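Aus der Gemeinschaftswerkstatt: zwei Arme, ein Tisch und viel Kabel

Liebe Mitglieder, liebe Freundinnen und Freunde der Werkstatt Kandance,

wer in den letzten Wochen abends noch Licht gesehen hat, der weiß es vermutlich schon: Unser Zweiarmprojekt läuft wieder, und zwar deutlich besser als vor der Sommerpause! Ich hatte ja im letzten Rundbrief versprochen, etwas ausführlicher zu berichten, und da mich beim Kaffee inzwischen fast jeder danach fragt, hole ich jetzt einfach einmal aus.

Angefangen hat das Ganze im Januar mit der etwas verwegenen Idee, zwei Roboterarme an einem einzigen Tisch so zusammenarbeiten zu lassen, dass sie miteinander etwas Alltägliches erledigen. Keine Schrauben sortieren und keine Platinen bestücken (das können andere besser), lieber etwas, das man aus der eigenen Küche kennt. Also haben wir uns für Spielzeugobst, eine Plastikdose und ein rotes Tuch entschieden. Die Arme sollen Stücke greifen und in die Dose legen, und irgendwann soll auch das Tuch ordentlich um die Dose herum. Das Einräumen üben wir fleißig, am Tuch beißen wir uns noch die Zähne aus. 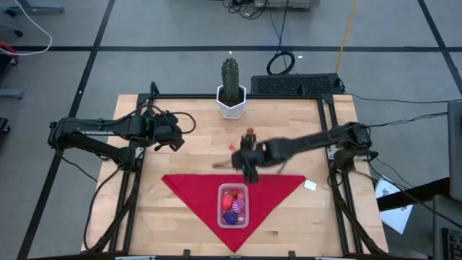

Der Tisch selbst hat uns mehr Zeit gekostet, als wir je zugegeben hätten. In der ersten Fassung saßen beide Arme auf derselben Seite und kamen sich ständig ins Gehege, und jedes Mal durfte jemand zum Notaus rennen. Seit sie einander gegenüber montiert sind, geht es viel friedlicher zu. Die Schienen an den Tischkanten sind übrigens eine Wohltat, denn daran lässt sich alles verschieben und wieder festklemmen, ohne dass man neue Löcher ins schöne Holz bohren muss. Im Projekttopf waren 1.301 Franken, und übrig sind davon noch 523. Darüber freue ich mich ehrlich gesagt fast so sehr wie über die Greifer!

Zum Ablauf für alle, die einmal mitmachen möchten: Eine Übungsrunde besteht darin, dass die Teile auf dem Tisch verteilt werden, immer ein wenig anders, und dass die Arme danach von vorn beginnen. 1.000 Runden haben wir uns bis zum Jahresende vorgenommen, und wer schon einmal einen Abend lang Spielzeug hingelegt hat, der ahnt, warum wir uns über jedes zusätzliche Paar Hände freuen. Vorkenntnisse braucht es keine. Eine kleine Einweisung bekommt ihr vor Ort, sie dauert so lange wie eine Tasse Tee, und danach dürft ihr gleich loslegen.

Schwierig sind vor allem die durchsichtigen Behälter. Glanzstellen bringen die Bildauswertung gern durcheinander, und was hinter der Wand einer Dose liegt, verschwimmt für die Software schnell zu einem einzigen bunten Klumpen. Große Stücke machen es nicht leichter, die Trauben etwa nehmen enorm viel Platz weg, und alles Lange will partout nicht unter den Rand. 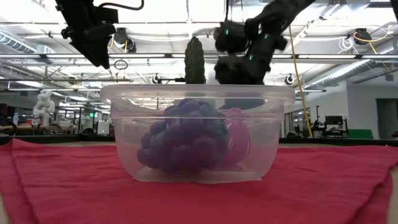

Rundbrief der Werkstatt Kandance, Ausgabe 4, Oktober 2025

Beim Tuch wiederum ist es der Stoff, der sich nie zweimal gleich legt. Wir haben es mit dickerem Stoff versucht, mit gebügeltem Stoff und mit gutem Zureden. Am meisten gebracht hat bisher, den Greifer langsamer an die Kante heranzuführen und erst ganz unten zu schließen. Unser Steuerprogramm, das wir intern Oltex getauft haben, bekommt dafür gerade eine eigene Einstellung, und wenn die einmal sauber läuft, stellen wir sie den Kolleginnen und Kollegen von der Werkstatt Wevbridge gern zur Verfügung, die an etwas ganz Ähnlichem sitzen.

Zwei Bitten habe ich noch. Lasst beim Aufräumen die Kabel am Tisch so liegen, wie sie sind, auch wenn es euch in den Fingern juckt. Und falls jemand daheim noch Spielzeugobst oder Kaufladengemüse in einer Kiste hat, nehmen wir es mit Handkuss, am liebsten Stücke mit ungewöhnlicher Form. Abgeben könnt ihr alles im Regal neben der Drehbank.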